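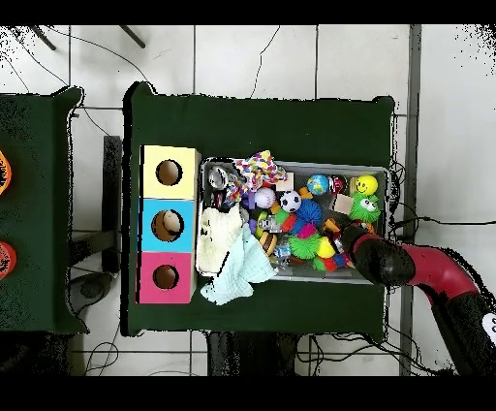

Photo: Said Belkadi, Osville Toy Lending Room

Collections Diary
Osville Toy Lending Room, Benmoussa House
Entry for September 1, 2022

The room opened for staff at the usual hour. The public counter remained closed for the second part of the autumn stock check, as announced on the notice by the entrance. Members returning items were asked to use the return shelf in the corridor, and most did so. One family had not seen the notice and was served at the door.

Work today concerned the small soft toys and the balls. These are the items that have never been given a proper place in the catalog. The register shows 462 items in the whole collection, and it is accepted that the figure is reliable for board games, puzzles and ride-on toys and less so for everything that fits in one hand. Small toys have been recorded over the years under whatever word occurred to the person at the counter. The February entry in this diary noted the same problem and recommended that it be dealt with before summer. It was not.

The gray plastic bin was brought to the green tables in the morning, filled close to the top. It had been packed by more than one person and in no particular order. Balls, plush toys and pieces of cloth were all in together, with the pale green cloth hanging over the edge and onto the table. The three cardboard boxes with the round openings were stacked alongside it, yellow on blue on pink, and stayed there through the morning while the question of what should go in them was discussed at more length than it required.

Discussion of categories

The present register has a single heading, "Soft and small," for all such stock. Said Belkadi proposed that the heading be split into balls, plush figures, and cloths. The proposal was accepted in principle. The difficulty came, as it usually does, with the items in between.

The smiley-face ball and the baseball-style ball with the red stitching gave no trouble. Nor did the small black-and-white soccer ball. The globe ball was for a time considered for the geography shelf, where the puzzle maps are kept, and there is a case for it. A child who borrows the continents puzzle may well like to have the globe as well. It was decided that the object is in the first place a ball and will be entered as one, with a cross-reference under maps. The cross-reference card has been written but not yet filed.

The spiky balls, blue and green, were harder. The older register calls them "koosh," one later entry calls them "hedgehogs," and a member's request form from last year asks for "the hairy ball." All three names appear to refer to the same kind of toy. The term "spiky ball" has been adopted for the catalog and the old names will be kept as search words. The green spiky toy with the googly eyes is to be entered as a plush figure. Mr. Belkadi holds that anything with eyes is a figure, and the rule has the merit of being easy to apply at a busy counter. It should be recorded that the rule puts the smiley-face ball in some doubt. The ball has been left among the balls for the present.

The bee, in yellow and black stripes, is a plain case and a popular one. It has been requested by name at the counter several times this summer, on most occasions while it was already on loan. The loan period for single small toys is two weeks and there is no wish to shorten it. Staff are reminded that a reservation slip may be completed for small toys in the same way as for games, and that the slip should be placed in the tray and not left under the telephone.

Cloths

The cloths required a decision of their own. The cream plush cloth and the pale green one have been lent out in past years with the baby boxes, and have also been used to wrap fragile items for the journey home, which is not their purpose. From today they are stock and will be treated as stock. Wrapping is to be done with the paper kept beneath the counter.

The confetti-patterned piece in pink, yellow, blue and white could not be settled. It is made of fabric and it was donated as a toy, and the donation record gives it only as "bright one." It has been entered provisionally under plush figures with a question mark. Any colleague who remembers how it was described by the donor is asked to add a note to this entry in pencil.

Laundering was considered at the same time. The existing guidance, written for the dressing-up clothes, asks for a warm wash after every third loan. It is not suitable for anything stuffed. A revised sheet will be prepared, covering cloths and plush separately, and will be pinned inside the door of the supply cupboard. Until it is ready, returned plush should be looked over, wiped where the fabric allows and aired for one full day before going out again.

The boxes

It was agreed to try the colored boxes as a temporary means of keeping the categories apart. The proposed arrangement is yellow for balls, blue for cloths and pink for plush figures. Mr. Belkadi raised a fair objection, namely that the larger plush will not go through the openings and would have to be put in some other way. The openings will be tested against the stock tomorrow. If they prove too small, the boxes can be used for the loose cards and small pieces, and the Votness shelving trays can be asked for again in the winter order.

There was already something in the blue box, beige and rounded, visible at the opening. It was left where it was until the bin had been dealt with and will be entered along with the rest of the box contents. The same applies to the two orange items on the neighboring table. They are to stay on that table until a line has been made for them in the register. Moving things between tables before they were written down was the chief cause of error in the last stock check, and it is hoped that the practice will not be revived.

Small and unidentified pieces

A bin of this kind always holds a certain amount that is not a toy in its own right. Today this included a small silver-colored metal object, a clear plastic item, a red piece that seems to belong to something larger, and the beige cards. Mr. Belkadi thought one of the cards might come from the Cendby matching set, which has been marked incomplete since the move from the old premises. The set is on loan and the comparison will have to wait for its return. The cards have been given an envelope for the time being.

The red piece is to go into the drawer for parts. The drawer now holds 36 separate pieces, each with a tag giving the date and the place of finding, and the tags have been worth the trouble. Around 13 pieces were reunited with their games during the past year as a result. It is suggested that the drawer be shown to members on the next open morning. Parents are often better than staff at recognizing what a part has come from, and children are better than either.

The metal object was not identified. It should be kept out of any box that goes to the younger age group until it has been.

Condition of stock

No item was withdrawn today. A full examination of seams and eyes is still to be carried out and will take a separate session with better light, preferably at the window end. For guidance, the points to be looked at are as follows: stitching at the joins, firmness of any attached eyes, loose threads on the spiky toys, and the surface of the printed balls where the color has begun to lift. Findings are to be written on the card and dated. An item that fails on any point goes to the mending shelf and is marked as unavailable in the register on the same day – the second step has been forgotten more than once, and members have been promised toys that were in pieces on the shelf.

The purple toy and the yellow ball from the lower part of the bin have no cards at all. New cards will be made out. The source will be given as "not recorded," and staff should resist the temptation to guess.

Other matters

The request to raise the number of small toys per family from one to two was received from several members and has been noted. It cannot be considered properly until the catalog is in order. A reply in those terms was sent in the afternoon.

The label printer is again producing a faint line down the left side. The supplier has been written to. In the meantime, handwritten labels are acceptable for small toys provided that capitals are used and the item number is underlined.

A bag of donations was left at the return shelf without a name. It has been placed unopened in the office and will be looked at after the present check is complete. Donors are always thanked in writing where possible, and colleagues who know who left the bag are asked to say so.

For tomorrow: test the openings of the boxes, file the cross-reference for the globe ball, enter the contents of the blue box, and prepare the line for the orange items. Mr. Belkadi will bring the tags. The public counter will remain closed until noon and open in the afternoon for returns only.

Entry closed at ten past five. Key returned to the front desk of Benmoussa House and signed for.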